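技術資料 > Skemovow 研究報告 > 衣類ハンドリング > 第5章 停止事象の解析

5. 停止事象の解析

5.1 対象とした事象

前章までに述べた衣類取り出し作業の評価では、Skemovow の試験区画で400試行を実施し、そのうち40試行が保護停止によって中断した。中断の内訳には、布の巻き込みによる過負荷、作業者の安全柵開放、通信断など性質の異なるものが含まれる。本章では、かごの壁面に対する手先の押し付けに起因する停止を取り上げ、発生までの経過、原因、対策の効果と残存する危険を述べる。把持そのものの成否、すなわち布をつかみ損ねた試行や二枚を同時に持ち上げた試行は第4章で扱ったので、ここでは繰り返さない。

押し付けによる停止を独立に論じる理由は二つある。第一に、停止に至る前の数値が正常範囲に見え、既存の監視項目では予兆を検出できなかった。第二に、停止後の復帰操作が不適切な場合、手先とかごの間に残った力が解放され、かごが作業台上を滑る。作業者が柵内に入る手順と組み合わさると、単なる稼働率の問題として扱うことはできない。

システムの構成は第3章のとおりである。認識部 Sondance が固定カメラの画像から布の領域を抽出し、把持計画部 Bravo が接近方向と把持点を決定する。両者は同一の計算機上で動作し、動作指令は制御装置を介してアームに送られる。保護停止の判定は制御装置側で行い、認識部や計画部の状態には依存しない。この分離は設計時の方針であり、今回の事象でも停止機能そのものは仕様どおりに働いた。問題は、停止機能が働く状況に繰り返し入ったことにある。

5.2 経過

押し付けによる停止は、次の経過をたどる。作業開始時、Sondance は上方と側方の固定カメラからそれぞれ布の候補領域を出力する。Bravo は両者を統合し、信頼度の高い候補から順に接近経路を生成する。かごの中身が多いうちは上方の候補が優先され、手先は開口部から下りる。中身が減ると、上方カメラからは布の上面が内壁の影に入り、候補の信頼度が低下する。一方、側方カメラではスロット越しに布が見え続け、信頼度はほとんど低下しない。その結果、統合後の順位が逆転し、側方の候補が先頭に来る。

側方の候補に対して、Bravo は布表面の推定法線に沿った接近方向を割り当てる。法線は側方カメラの側を向いているので、接近経路はかごの外から壁面に向かうものとなる。本来であれば干渉検査がこの経路を棄却する。しかし、後述するように干渉検査に渡されるかごの形状には欠損があり、経路は有効と判定された。手先はかごの外側に回り込み、壁面に接触した後も目標位置に向けて前進を続け、力の監視値が閾値を超えた時点で保護停止となる。

ログを見ると、接触から停止までの間に位置偏差は緩やかに増加する。樹脂製の壁がたわみ、さらにかご全体がわずかに移動することで、接触力の立ち上がりが鈍る。剛体の治具に対する衝突であれば即座に検出される動作が、この作業では検出の遅れる条件に入っていた。力の監視は剛体との衝突を想定して調整されており、たわむ容器への準静的な押し付けに対しては余裕が過大であった。

保護停止後、上位の管理プログラムは自動復帰を試みる。初期の実装では、停止要因の種別によらず最大3回まで同じ候補に再接近する設定となっていた。押し付けの場合、再接近のたびにかごの位置が変わり、認識結果とかご座標系の対応が崩れる。再接近で停止に至らなかった例もあるが、その多くは手先が壁の縁を外れて空振りしたものであり、復帰とは呼べない。空振りは把持失敗として集計されていたため、第4章の失敗件数にも同じ原因によるものが混入している。この点は5.6節で再び触れる。

5.3 認識側の要因

側方カメラの視野では、スロットと桟が交互に並び、布は桟によって分断された複数の領域として現れる。図4に、側方の固定カメラから至近距離で得た洗濯かごの側壁を示す。右列の各スロットには青いタオルが分かれて現れ、その横に暗い紺の縞をもつ生成りの布が見える。左列の中央寄りのスロットからは、反対側の壁にある小孔の列と、その奥の暗い青緑色の面が見通せる。すなわち、一つの開口の内側に、かごの手前の壁、中身、奥の壁、奥の壁のさらに向こうという、奥行きの異なる面が混在する。

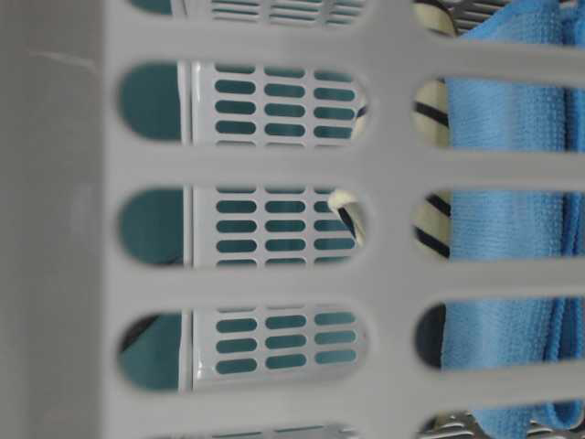
側方の画像で布が見えていることと、側方から布に手が届くことは別の命題であり、両者を同じ信頼度で表すのは設計の誤りではないか、という指摘が内部検討会で出された。あわせて、スロットの幅が手先より狭いかごしか使わないのであれば、側方カメラの候補は最初から把持点として扱うべきでない、との意見も示された。

この指摘は妥当である。Sondance の信頼度は、ある画素領域が布であることの確からしさとして学習されており、到達可能性を含まない。設計時には、到達可能性は Bravo の干渉検査で保証されるものとして役割を分けていた。役割の分割自体に矛盾はないが、干渉検査の入力となる容器形状も Sondance の出力から作られていたため、認識の誤りが候補と検査の両方に同時に及ぶ構造になっていた。独立であるべき二つの判定が、同じ観測に依存していたことになる。

スロット越しの観測に固有の誤りは、次のように整理できる。

桟の消失。桟の明度が周囲の壁と近く、かつ幅が狭く写る箇所では、領域抽出の後処理が桟を雑音とみなして埋める。分断された布の領域は一つに連結され、布の手前に何も存在しないかのような領域が得られる。後処理は、しわの影で分断された布を連結する目的で導入したものであり、上方カメラでは把持成功率の改善に寄与していた。側方カメラに同じ設定を適用したことが今回の直接の原因である。

奥壁の誤認。スロットを通して奥の壁が見える箇所では、小孔の規則的な配列が布の織り目と混同されることがある。織りの細かい無地のタオルを学習データに多く含めた後に、この誤りが増えた。誤認された領域は面積が小さく、単独で先頭候補となることは少ないが、隣接する布の領域と連結されると法線の推定を乱す。

背景の混入。作業面の色がスロットと小孔を通して見える場合、暗色の布との区別が不安定になる。明色の布ではこの影響は小さい。暗色の衣類が少量だけ残った条件では、空のかごを空と判定できず、終了判定が遅れる例が見られた。

以上のうち、押し付けによる停止に直結するのは桟の消失である。残る二つは発生条件を広げる要因として働く。奥壁の誤認と背景の混入は、いずれも「かごの中に布が残っている」という方向に判定を偏らせ、本来なら終了している試行で接近動作を続けさせる。

5.4 計画側の要因

Bravo の干渉検査は、容器を点群から再構成した占有格子で表す。格子の分解能は手先の指幅を基準に決めており、桟の幅に対しては粗い。それでも、壁面の点が十分に得られていれば、格子は壁として閉じる。実際に問題となった試行の格子を調べると、スロットの部分が空き、さらに桟の部分も布の領域として容器から除外されていた。布は把持対象であるため干渉検査の対象から外す仕様であり、桟が布と判定された時点で、壁に大きな開口が生じたことになる。

仕様書では、把持対象の除外は「先頭候補に属する点に限る」とされていた。実装では、同じ試行内で一度でも候補に含まれた点がすべて除外されていた。両者の差は、候補が一つの場合には現れない。単体試験は候補が一つの条件で行われており、この不一致は評価開始まで残った。除外集合が試行の進行とともに単調に増えるという性質は、停止が試行の後半に偏るという観察とも整合する。

接近方向の制約にも不足があった。第3章で述べた作業の前提では、手先はかごの開口部からのみ出入りする。この前提は作業手順書には記載されていたが、計画部の制約としては与えられていなかった。開発の初期に開口部を傾けた状態での取り出しを試みており、その際に制約を緩めたまま戻していなかった。制約を緩めた変更は Jandarlow での予備試験に用いた設定から引き継がれたもので、変更の記録は残っていたが、評価前の確認項目に含まれていなかった。

時間の面では、Sondance の出力が1000ミリ秒以上更新されない場合に計画を破棄する監視を設けていた。押し付けの最中も画像の更新は続くため、この監視は作動しない。加えて、手先がかごの外側に回り込むと、アームが側方カメラの視野を遮る。遮られた領域については直前の認識結果が保持され、更新時刻だけが新しくなる実装であった。監視は時刻だけを見るので、内容の古い結果が新しいものとして扱われる。この不備は今回の停止の直接原因ではないが、押し付けの開始後に経路が見直されなかった理由の一つである。

5.5 対策

対策は、制御側、計画側、認識側の順に導入した。認識の改善は効果の確認に時間を要し、学習データの更新によって再び劣化する可能性がある。押し付けの発生を認識の精度に依存せずに抑えることを優先した。

制御側では、力の監視に加えて、位置偏差の積算値による判定を追加した。たわむ対象への押し付けでは力の瞬時値が小さくても偏差が持続するので、持続時間を含む量で判定する方が早く検出できる。閾値は、布を持ち上げる際の負荷で誤って作動しないよう、接近の区間と引き上げの区間で別に設定した。区間の切り替えは計画部からの指令に依存させず、手先の開閉状態と移動方向から制御装置が判定する。

計画側では、手先の進入方向を開口部からに限定する制約を復元し、容器の形状を認識結果とは別に与えるようにした。使用するかごの外形をあらかじめ登録し、側壁はスロットの有無にかかわらず閉じた面として扱う。実物に開いている箇所を塞がれたものとして扱うことになるが、側壁から手先を入れる作業は対象外であり、作業上の損失はない。かごの位置は上縁の検出によって求め、登録した外形を当てはめる。上縁が検出できない場合は計画を行わず、待機状態に移る。

把持対象の除外集合は、仕様書どおり先頭候補に属する点に限定し、試行内の周期ごとに初期化するよう修正した。併せて、候補が複数あり、かつ順位が途中で入れ替わる条件を単体試験に加えた。

認識側では、側方カメラの出力を把持候補から外し、残量の推定のみに用いることとした。領域を連結する後処理は側方カメラに対して無効にした。残量の推定では領域が分断されていても支障がなく、むしろ桟を残した方が奥壁の誤認を除きやすい。遮蔽時の保持についても、更新時刻を保持前の値のままとするよう改めた。

自動復帰は、停止要因が押し付けと判定された場合には行わない。手先を開いた後、接近経路を逆にたどる方向に低速で後退し、偏差が解消したことを確認してから待機する。後退中に再び閾値を超えた場合は、駆動を遮断して作業者を呼ぶ。作業者向けの手順には、柵を開ける前に偏差の表示を確認する項目と、かごに手を掛けてから手先を動かすことを禁じる項目を追加した。

5.6 対策の確認と限界

確認は二段階で行った。まず、停止に至った試行の記録画像を修正後の計画部に入力し、生成される経路を調べた。側壁を通過する経路はすべて棄却された。次に、実機で中身の少ない条件を意図的に作り、側方カメラにのみ布が見える配置で動作を確認した。手先は開口部の上で待機し、外側に回り込む動作は生じなかった。ただし、この条件では布が残っているにもかかわらず取り出しが完了しない。待機に移った試行では作業者がかごを揺らして中身の位置を変えており、完全な自動化という当初の目標からは後退している。

制御側の対策については、認識と計画の対策を無効にした状態で個別に確認した。押し付けの検出は修正前より早くなったが、かごが滑りやすい面に置かれた場合には偏差が蓄積せず、検出が遅れる。かご全体が移動する場合、手先から見れば負荷の小さい自由運動に近い。この条件では、上縁の検出位置の変化を監視する方が有効と考えられるが、アームによる遮蔽があるため単独では成立しない。現状では作業面に滑り止めを敷くことで対処しており、計測に基づく検出は未解決である。

集計上の問題も残る。5.2節で述べたとおり、再接近による空振りは把持失敗として記録されていた。記録には接近方向が残っているので、側壁に向かう接近を含む試行を抽出して再分類することは可能である。しかし、初期の記録では接近方向が候補ごとに上書きされており、最後の候補の分しか得られない。該当する試行を遡って正確に分離することはできず、第4章の把持失敗には、認識または計画の誤りによる空振りが一部含まれたままとなっている。把持手法間の比較では全手法に同じ設定を用いたため、順位への影響は小さいと見ているが、成功率の絶対値を他の研究と比較する際には注意を要する。

また、登録した外形に基づく方法は、かごの変形を考慮していない。樹脂製のかごは中身の重さや把手の位置によって縁の形が変わり、外形の当てはめ誤差が開口部付近で大きくなる。誤差が手先と縁の隙間を上回ると、今度は縁への押し付けが生じ得る。評価の範囲ではこの事象による停止は確認していないが、かごの種類を増やす場合には、開口部の内側に設ける余裕を種類ごとに定める必要がある。余裕を大きくすれば隅に寄った布が取れなくなり、待機に移る試行が増える。両者の関係は次章の追加試験で扱う。

学習データについては、側方から撮影した画像に桟の注釈を付け直す作業を進めている。桟と布の境界は、布がスロットの内側に密着している箇所で判別が難しく、注釈者の間で差が生じる。細かい織りの布が桟の縁に接した箇所では、縁の位置を一意に決められない画像があった。そのような画像は学習から外し、評価にのみ用いる方針としている。

お問い合わせ:Skemovow 研究報告 編集窓口 | © Skemovow | ページの先頭へ戻る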